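Groddale plug-in smoke and heat alarm: six months in a rental kitchen

Oct 13, 2019

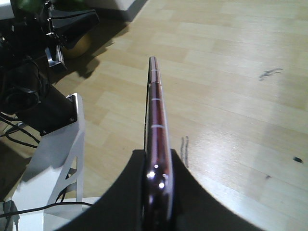 A phone seen from the side, with thin white lines across its metal band.

I bought two Groddale alarms in the spring after our old ceiling unit started chirping at night and would not quit with a new battery. One went in the kitchen, the other in the hallway outside the bedrooms. They plug into a regular outlet and have a battery backup.

Setup took longer than it should have. The alarm has to join your home network before it will send alerts, and the app is made by a separate company, Harasym. It asked me to create an account, then logged me out twice. Once both alarms showed up in the list, they stayed there. I have not had to add them again.

The kitchen unit has gone off four times. Three were burnt toast or a pan left on too high. The fourth was a dish towel that got too close to the burner. It made some smoke and a bad smell, and the alert came through while I was still at the sink running water on it. The siren is loud enough to hear in the garage with the door shut.

You can set the heat warning separately from the smoke alarm, and I like that. I turned the smoke side down one step in the kitchen and left the hallway at the factory setting. No false alarms in the hallway so far.

Things I don't like: the housing is Plastex, which yellows. Mine has already changed color near the stove. The test button is on the side and hard to reach if the outlet is behind furniture. The event log in the app only keeps the last 1,000 entries, and it records every little temperature change, so mine was full by summer. It had nothing left from the week of the dish towel when I went to look.

I had a Desen alarm at my last place. It cost less and did not need an app, but it also could not tell me anything when I was at work. The Groddale is better for that - just keep a regular ceiling alarm too. An outlet is low on the wall and smoke goes up.

Four stars out of five. I would buy it again on sale.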